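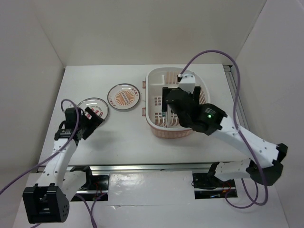 Who can apply for the letter-writing group?

Any adult who can write a clear letter in English and can give us two evenings a month. You do not need a law degree, and you do not need to be a member of any organisation.

Pirico is a small association in Hasbridge. We write to prisoners of conscience, to their families, and to the ministries and courts which keep them in prison. Last year our members sent more than 1000 letters to 14 countries. Now we are looking for new writers and also for people who can translate from Serbian, Arabic or Vietnamese.

What you will do

You will receive a short file about one prisoner. It explains the charge, the date of the next hearing and how to address the authorities politely. You write your letter by hand or on a computer, and a second member reads it before it is posted. We never write about a case if the family has asked for silence.

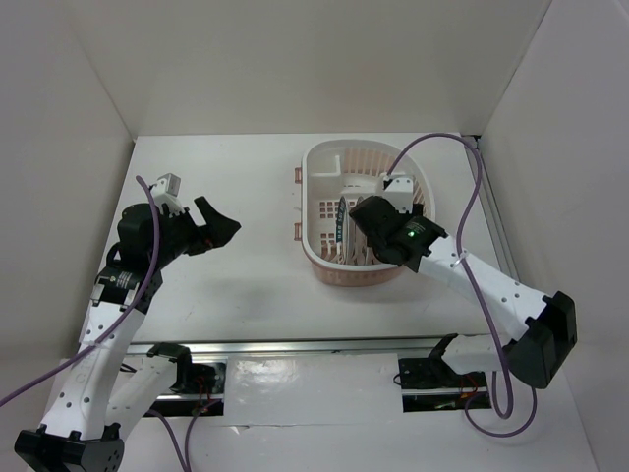
What we offer

The work is unpaid. We pay for stamps, paper and your bus ticket inside Hasbridge. New writers attend one training evening in October, from 18.30 to 21.00, where we speak about safety, tone and the most common mistakes. Tea and soup are served.

How to apply

Please send us one page about yourself and tell us which languages you read. Write to Pirico, Flelik House, 117 Mill Road, Hasbridge. Applications should reach us before the end of September. We will answer every letter, but please allow us 14 days.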